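Drarnwood method
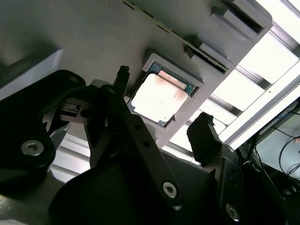
A processor in its tray pocket between the open fingertips of a gripper, seen from the wrist camera.

The Drarnwood method is a way of teaching a robot arm to pick up and place small, close-fitting parts using only a camera mounted at the wrist. It was put forward by Ketill Briem and Sowmya Thomas in a report dated Nov 5, 2019, and takes its name from the workshop where the first trials were run. Supporters describe it as a cheap replacement for force sensing in electronics assembly. That description has been disputed, and the method's results have been only partly repeated elsewhere.

Background

Putting a chip into a tray pocket is easy for a person and awkward for a robot. The gap between part and wall is small, the metal lid of a processor throws back whatever light falls on it, and a gripper tends to hide the part at the moment of contact. Earlier systems dealt with this by fixing the tray in a known position or by fitting a force sensor between the arm and the gripper. Both work. Briem and Thomas objected mainly to the cost and to the time spent setting up again whenever a tray was changed.

Method

A person first guides the arm through the task by hand while the wrist camera records. The recordings are used to train a model that takes in the current camera picture and gives out a small movement of the arm, repeated until the fingers close or open. No measured model of the tray is supplied. The report used 900 guided runs for training, all on the same type of tray and with the same pair of fingertips.

The main claim to novelty is a step the authors call "edge weighting". During training, errors are counted more heavily when the fingertips are near the boundary between the part and the pocket wall. The idea is simple and was not entirely new — several older systems for connector insertion had done something close to it — and the report gives it rather more space than it gives to the choice of lighting.

Reported results

The original report gave a success rate of 80 per cent over 1109 trials. A trial counted as a success if the part ended up seated in the pocket, whatever had happened on the way. Parts that were dropped, nudged back and picked up again were therefore scored the same as clean placements. The report does not say how many there were.

Trials with a different tray were mentioned in a single paragraph, without figures. The authors wrote that performance was "broadly kept". No recordings of these trials were released.

Repeat studies

A group led by Gráinne Corrigan at Noonan tried to repeat the work the following August, using an arm and fingertips of their own. They found that the method learned to approach the part reliably but was much weaker at the last stage. Removing edge weighting made little difference to their results. Corrigan's conclusion was that the model had mostly learned where the pocket usually was, and that the guided runs had not varied enough to show otherwise.

Thomas replied that the Noonan fingertips were wider and hid more of the part. This is a fair point, though it sits uneasily with the claim that the method needs no special fitting. A later test at Turosow used narrower fingertips and got results between the two, but it was small and changed the camera as well, so it settles very little.

Criticism

Three complaints come up repeatedly. The first concerns scoring, as described above. The second is glare: Ciarán Keogh pointed out that the report's trials were all run under the same overhead lights, and that a bright metal lid can lose nearly all its detail if the lights or the camera are moved. The third is wear. A processor can be seated correctly and still have been scraped or pressed too hard, and a camera alone has no direct way of telling. Briem has accepted the third complaint and described damage checks as future work. None had been published at the time of the last repeat study.

Use

The supplier Stakico offered a version of the method as an add-on for its bench arms, later combined with a force sensor, which removes much of the original argument about cost. In a review of small-part handling, Gráinne Cullinane listed the Drarnwood method as "promising on its own bench" and advised readers to ask for results on at least 2 kinds of tray before buying anything based on it.

See also

Visual servoing
Learning from demonstration
Peg-in-hole problem
Bin picking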